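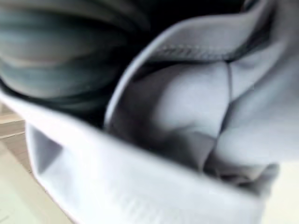
White cloth, folded over, with darker fabric behind it, as the wrist camera sees it.

Call for participants: operators for laundry demonstrations

Husta is looking for 6 people to operate robot arms by hand control and record examples of everyday work with clothes and household cloth. The work takes place at our site in Plasanport. It is paid, part time, and you do not need a technical education to apply.

What the project is

The project has the name Fesumness. Its goal is a learning system that can sort, spread and fold cloth in a home or in a small laundry. The system learns from examples which people give to it. Each example is one short recording: an operator guides the arms through a task from start to end, and the cameras and the joint sensors store everything that happens in this time.

We have 1,324 recordings from the first phase. After checking, 1,009 of them were good enough for training. The others were stopped too early, or the operator changed the method in the middle, or the label did not fit the task. We want to do better in the second phase, and for this reason we are now searching for people who like careful and regular work.

Cloth is difficult for a machine. A cup has the same shape each time you lift it, but a shirt has a new shape after every touch. From very close, one layer of white cotton looks much like the next one, and a seam or a hem is often the only sign of where the edge is. A person finds this edge with the fingers and does not think about it. We need many recordings of people who find it through the robot.

What you will do

You will sit or stand at a control station with two handles. The robot arms follow the movement of your hands. You will see the table directly and also on a screen with the pictures from the wrist cameras. Your tasks will be of this kind:

Take one piece out of a mixed pile and lay it flat.
Find the hem or the collar of a garment and hold it by that place.
Fold shirts, towels and pillowcases after a given pattern.
Separate light pieces from dark pieces.
Turn sleeves and trouser legs to the right side.

After each recording you fill in a short form on the screen. You choose the type of cloth, you mark if the task was finished, and you write one sentence if something unusual happened. A failed attempt is also useful to us if it is marked correctly. Please do not delete it.

Before a new recording the pile must be mixed again by hand. This is a part of the work and it is paid like the rest. It can feel boring after some hours, and we prefer to say so now.

Whom we look for

You are at least 18 years old and you may legally work in Plasanport. You have calm hands and you can keep your attention on a small area for a longer time. You can see well at near distance, with or without glasses. You can read and write simple English, because the forms and the safety rules are in English. Perfect grammar is not asked.

Experience with sewing, ironing, hotel laundry or theater costumes is very welcome. Experience with video games or with remote control is welcome too, but in the first phase it was less important than we had expected. Left-handed persons are especially invited to apply – most of our recordings until now come from right-handed operators, and the system should learn both ways.

If you have an injury of the wrist or the shoulder, please write to us before you apply. The handles can be adjusted in height and in resistance, and we will look together if the station fits you.

Training and working time

Every operator receives two days of training, which are fully paid. On the first day you learn the safety rules, the emergency stop and the movement of a single arm. On the second day you work with both arms and make your first recordings. These are not used for the learning system. You look at them together with an experienced operator and discuss what could be more clear.

After the training you work in shifts of four hours, in the morning or in the afternoon. There is a break of ten minutes after every 50 minutes at the station. We ask for at least three shifts in a week. The second phase is planned to run until the end of August.

Payment

You are paid by the hour and not by the number of recordings. We made this choice on purpose, so please do not hurry. Operators who complete 100 accepted recordings of one task can move to a new task if they wish. The exact hourly rate is in the contract draft, which we send to you together with the invitation to the trial session.

Your data

The cameras are directed at the table and at the cloth. Your hands can appear in a recording when you mix the pile. Your voice is not recorded. Each recording carries an operator number and not your name, and the list that connects the two is kept separately. We use only garments which belong to the project – please do not bring your own clothes for the recordings.

The recordings are used by Husta and by our partner Semaan, who trains and tests the learning system. They are not sold to other companies. You will receive a consent form before the trial session, and you can take it home and read it without pressure.

How to apply

Please use the application form on the Fesumness page and write a few sentences about yourself. Tell us which shifts are possible for you, which hand you use for fine work, and when you could start. A long CV or a photo is not necessary.

Suitable applicants are invited to a trial session of one hour, which is also paid. You try the handles, fold some pieces and ask your questions. We answer every application, also when the answer is no.

Published March 8, 2021. Applications are accepted until all places are filled.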